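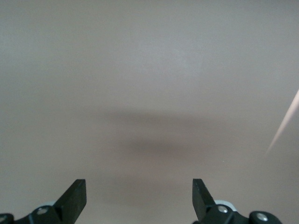
Amau driving school moves its beginner lessons to automatic cars

8 May 2026

The driving school Amau, in Stovness, will give all its beginner lessons in automatic cars from August. Manual lessons will stay on the price list, but a learner who wants them must ask for them when signing up. Until now it was the other way: the first lesson was always in a manual car, and people changed to automatic later if they had trouble with the clutch.

The school has had both kinds of car for several years. According to the owner, Lahcen Abdel Rahman, 63 percent of the new learners last year asked for automatic already in the first phone call. The year before, it was 53 percent.

"We were putting people in a manual car for three lessons, and then they moved to the other car and had to begin again with many things," he said. "They paid for those lessons. I did not think it was fair anymore."

In the new plan, the first five lessons are about steering, mirrors, speed and reading the road. Parking comes after that, and then the highway. Learners who have chosen manual will follow the same order, but they get one extra lesson at the start, in the parking lot behind the Prerside shopping center, only for starting, stopping and changing gear. This extra lesson is included in the price of the manual course.

The school has bought two more automatic cars from the dealer Abdel Hamid, which has its showroom on the same road. They are small hatchbacks with an instructor brake on the passenger side. One of the older manual cars will be sold during the summer, and the other two stay. The dealer will also take care of the service of all the cars, which was done before by a garage outside the town.

The price of a single lesson does not change this year. Those who have already paid for a package in a manual car can finish it as planned, or move the lessons they have left to an automatic car without a fee. The school asks them to tell the office before the end of July, so that the timetable can be made in good time.

What kind of license a learner gets after the test is still a question that many people ask at the office. The rules are different from place to place. In some countries a person who takes the test in an automatic car may drive only automatic cars afterward, and in others there is no such limit. Abdel Rahman advises learners who plan to move abroad, or who will need to drive a van for work, to check this before they choose.

"If your father has a manual car at home and you will practice in it every evening, then please learn manual," he said. "It is not difficult, it only takes some more time. But if nobody in your family has a clutch pedal, I do not see why you should pay for it."

Not all the instructors were in favor of the change at first. Some of them think that a learner who has used a clutch has a better feeling for the engine and looks farther ahead, because every change of gear must be prepared. Others have seen that nervous learners look down at the gear lever when they should look at the crossing. After a meeting in the spring it was agreed to try the new order for one year and then compare how many lessons the learners needed before the test.

For the learners who fail the test, the school will have a short refresher course of two lessons, in the same car type as before. It can be booked from the end of August.

The theory evenings are not affected. They continue in the classroom above the office, and the part about gears and engine braking stays in the program for everybody, also for those who drive automatic. Engine braking is useful on the long hill down to Prerside, where the school has practiced with learners for many years and where brakes can get hot when a car is full.

Sign-up for the courses that begin in August opens next week, at the office or by phone. New learners should bring an identity card and their learner's permit, and glasses if they use them for driving. The office is closed during the lunch hour.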